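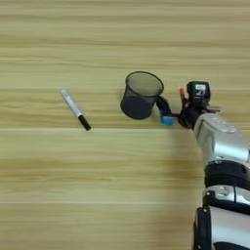

Lirno Desk Set

Data card for the student robotics club project, desk-clearing track

Summary

Lirno Desk Set is a collection of short recordings made by our club for the desk-clearing task. It holds 115 episodes and 2768 extracted stills. All of it comes from head-camera video of a wooden tabletop with a few desk items on it. We use it to train the object finder and to check where the planner thinks things are.

The set was put together by the perception subgroup. Waldemar Chmielewska wrote the labeling guide and keeps the master copy.

Objects

The main items are whiteboard markers, a black wire-mesh pen cup and a blue block, labeled "block" in every file. Other small items come in for some episodes and have their own labels.
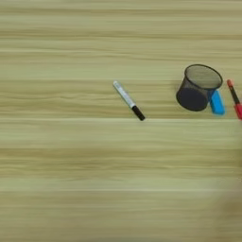

Markers get two labels, one for the body and one for the cap end, so that the planner has a direction to work with. If a marker runs out of view, label the part you can see and set the "partial" flag. Do not guess where the rest of it is.

The mesh cup is the hardest object in the set. The wood shows through it, and early versions of the finder split it into a rim and a base. Draw one outline around the whole cup, including the see-through part.

Labeling steps

1. Open the episode in Dirnov and step to the first still.
2. Outline every object on the table, left to right.
3. Where two objects touch, give each its own outline and let the edges meet.
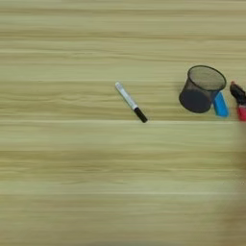 4. Set the "contact" flag on both objects in a touching pair.
5. Save, then have a second person check the file before it goes into the main folder.

Splits

The test split has 40 episodes and the rest are for training. Please don't move episodes between splits. Stills from one episode always stay together.

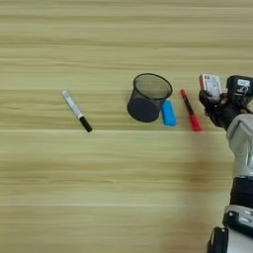
Card box in the hand, with the markers, pen cup and blue block on the table.

Known problems

Grain lines in the table are sometimes picked up as marker edges. Fine print on the markers is too blurred to use for reading text. In 3 episodes the contact flags are missing, and these are listed in the notes file.

Changes

September: outlines for the mesh cup redone, "partial" flag added.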